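How to check whether the robot bench has saved your team any work

This guide is for supervisors and team leads who have been handed an automation trial and told to report on it. It covers the four weeks after the arms arrive, when everybody upstairs has already decided it is going well. It won't help you choose a supplier. By the time most of us are asked, the supplier has been chosen.

I run the returns and repacking section at Hadus, in Midatstead. We take back boxed gift sets, toiletries and small household goods, check them, put them right and send them out again. We got our two-arm bench in May. The pitch was that it would take over the fiddly part of the job: opening the box, seeing that everything is in its place, closing it, passing it on. The slide said it would "free people for higher-value tasks". I asked what those tasks were and was told we'd find out together.

What you need before you start

A paper notebook. A clock the whole team can see. One person who does the job now and is willing to be blunt about it. The job sheet for the work being automated, if there is one. If there isn't, write it before the bench is switched on, because afterwards you will only be able to describe what the bench does.

You also need your manager to agree, in writing, that your hours on this are real hours. Mine weren't counted for the first fortnight, and so the trial looked cheaper than it was.

Step 1. Write down the job as people do it

Don't copy the job title. Stand next to someone for a full shift and write down what their hands do and what they decide. Vibeke Bundgaard has been on my section longer than I have, and when I sat with her I found that "check and close box" covered eleven separate judgements. Is the lid square on its hinge? Has something leaked and dried? Does the catch feel right, or does it only look right? Has a customer swapped one bottle for another? Is this one even ours?

The supplier's list had "open", "inspect" and "close".

Put the two lists side by side and keep them. You'll want them at every meeting, and you will be surprised how often the short one is treated as the whole job.

Step 2. Choose one awkward item and stick with it

Demonstrations are done with a nice square carton. Ask for something with a lid that swings, a catch that needs a bit of feel, and loose contents beside it that can tip over. If the bench can manage that, the plain cartons will look after themselves. If it can't, you need to know before anyone draws up a new rota.

We settled on a white box with a mirrored lid and a small brass catch, with a tray at the side for a pair of bottles and a bundle of thin sticks. Vibeke picked it because it annoys her. It's also light, so if you push at the front without steadying it, there's a good chance the whole thing will slide.

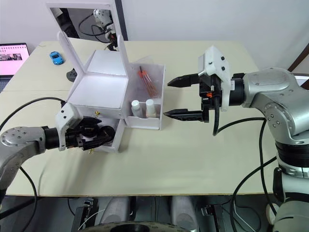 Keep using the same item for the whole of the first week. There will be pressure to swap it for something that shows better, particularly if visitors are due. Say no. You can add a second item in week two, once you have a set of results that can be compared with each other.

Agree beforehand what counts as done. Ours reads: lid fully down, catch engaged, nothing in the tray fallen over, no new marks. All of it, every time. The first version we were offered was "lid closed", and a lid resting on its own weight would have passed.

Step 3. Log every time a person steps in

This is the step that matters most and the one you'll be talked out of. Each time someone reaches over, straightens a box, restarts a program, stands a bottle back up or fetches a colleague, write a line. Time, who, what they did, how long it took.

The bench keeps its own log, and the Plattner people who installed ours were happy to print it for me. It recorded 406 attempts in the period and marked as good every one that ended without a fault code. It had no entry at all for a person putting the box back where it started. Somebody did that after every single attempt. On the old bench that would have been called work.

I'm not accusing anyone of fiddling the numbers. The machine logs what the machine does. Just don't let it be the only record in the room.

A few things worth their own line in the notebook:

Resets. Putting items back in the starting position, including anything that has to be refilled.

Watching. If somebody has to stay near the bench in case it stops, their time is used up whether or not it does stop.

Tidying. Cables, stray parts, the laptop that must not be moved. Our cleaners now skip that corner and one of my team does it with a hand brush.

Phone calls. Time spent describing a fault to somebody who isn't in the building.

Step 4. Compare whole shifts

A single cycle tells you very little. It's easy to time the arm shutting a lid and a person shutting a lid and put the two figures on a chart. I've seen the chart. The person's figure included picking the box up off the cage, turning it round, looking in, wiping it and setting it down. The arm's started with the box already in position and ended with it still sitting there.

Pick a normal batch instead. Ours is 300 boxes. Run one batch the old way and one with the bench, both with the same number of staff on the section, and note when the last box is ready for dispatch. Include breaks, stoppages and the time it takes to load up. Then do it again on a bad day, when you're short of people and the delivery is late, as that's when the bench was supposed to help.

Our result on the ordinary day was slightly slower with the bench. On the bad day it was a good deal slower, since the one person who was comfortable restarting it was also the person we were short of.

Step 5. Ask people what has changed, and ask them separately

Don't do this in a team meeting with the project manager sitting in. Five minutes each, somewhere quiet, and ask three things. What do you do now that you didn't do before? What have you stopped doing? Which would you have back?

The answers I got were mixed, and I should be fair about it. Two of my team said their wrists were better for doing fewer stiff catches, and I believe them. One likes the programming side and has asked for proper training. That's a real gain and I'd put it in any report.

The rest were less keen. The work left over was the worst of it: sticky boxes, broken hinges, anything the bench had refused. When easy items are mixed in with hard ones, the easy ones give you a rest. Take those out and the shift is harder, even if the count per person drops. Vibeke said she used to go home having done a batch and now went home having minded something.

Ask about pay too. If a person is loading, restarting and fault-finding, that's a different job from the one they were hired for, and it should be graded as one. We're still waiting for an answer to that – the word used in the last email was "holistic".

Step 6. Write the report in ordinary language

Keep it to 2 pages. Say what was tried, what counted as done, how often a person stepped in, and how long a whole batch took. Give the costs, with your own hours in them. Put the gains in the same type size as the problems.

Leave out "learnings" and "journey". Leave out anything about what the next version will do. The Luvow software update we were promised may well fix the catch, and when it's installed I'll run the same box through the same test and write that down as well. Until then it's a promise, and you can't staff a section with one.

If you get pushed to give a single score, refuse politely and attach the notebook.

Common problems

The visitors' day effect. Before senior people come round, somebody will quietly tune the bench to the item on show. Log that time as well, then run your normal test the following morning.

"It only needs a bit of help." Find out how much help, from whom, and what they'd have been doing otherwise.

Staff cut before the trial ends. This happened on another section here: two agency workers were let go on the strength of the forecast. Get it agreed at the start that no posts change until the report is in. I didn't, and I regret it.

Your own feelings about it. I went in expecting the thing to be useless and had to make myself write down the runs that went well. There were more of them than I wanted. Have someone else read your notes – preferably someone who disagrees with you.

Where ours has got to

As of December 2019 the bench is still with us, on an extended trial, doing one line of plain cartons that nobody much minds losing. The hinged boxes have gone back to people for the time being. Nobody on my section has lost hours over it so far. The next review will use the longer list from Step 1, which took me three emails and a rather stiff phone call to get agreed, and Vibeke will be in the room for it.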